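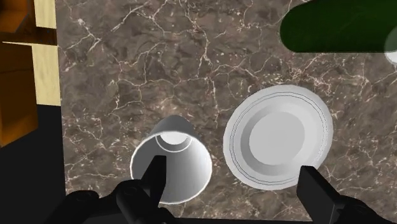 3.2 Surface pattern and stain detection

Kitchen owners who choose patterned stone often say that it hides dirt, and our survey asked whether this is so. Of the 1,137 households that returned the form, 99 had a countertop with dense veining. Dark stone with a web of thin, light veins, as on the brown and gray marble in Figure 4, gives the eye many edges to sort through, while a plain white object such as the cup stands out at once. A faint coffee ring has neither advantage – it is low in contrast and its outline is easily taken for part of the stone.

Figure 4. Brown marble countertop with white veining (computer rendering).

Owners of veined counters reported wiping them less often than owners of plain ones. They also reported more etch marks, mostly from lemon juice and vinegar. We did not inspect the counters, so these answers reflect what owners noticed and remembered.

Sealing habits varied by supplier. Buyers from Semari received a printed care sheet at delivery, and most had resealed the stone within 18 months. Buyers from Tarnovex received no sheet, and only nine of them knew the stone needed sealing at all. The form did not ask which sealer was used – this question was added to the October round, which is reported in Section 4.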